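3.2 Keeping the cell running

I'll be frank about how we look after the two-arm cell, mostly because the papers I learned from skipped this part and I lost a whole January to it. We call the cell Novirar. Over the study it logged 1,012 episodes, and 59 of them had to be thrown out for reasons that had nothing to do with the policy. When I went back through the log, 37 of those 59 came down to one thing — a connector near the wrist working itself loose in the middle of a reach.

The fix was dull. Before each session we send both arms to the ready pose, hands up and open over the back half of the table, and go over the wiring by hand, wrist first, then down the forearm. It takes 15 minutes if you don't rush (I rushed on a Friday once and paid for it with a dead thumb). Figure 4 has the cell in its ready pose.

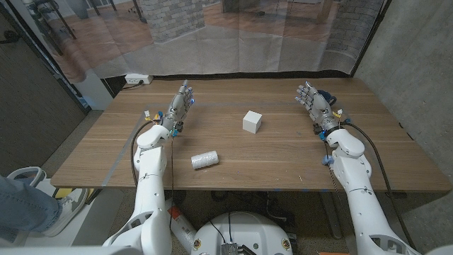 Figure 4. The Novirar cell in the ready pose, cube and roll on the table.

Cable slack gave us more trouble than any motor did. Our first routing, borrowed from the Hirkitz bench setup, kept everything tight against the forearm, and it looked great until the elbow bent all the way and tugged on the plug. So now we leave a lot more cable than looks sensible. The long black one on the right arm swings out in a wide arc past the elbow before it heads down, and the left one loops down along the outside of the forearm toward the table edge. It's ugly, but we kept it! The yellow tags near the wrists stay on too, and I'd ask anyone copying this cell to leave them alone.

Table position was the other thing that crept up on us. Somebody leans on a corner, the top shifts a little, and the next batch of grasps lands short. We re-check it after every cable change now, using the Pasetti routine with one change: both hands go back to the ready pose between readings, so the arms settle the same way each time. Section 3.3 covers the fingertip pads, which wear on their own schedule.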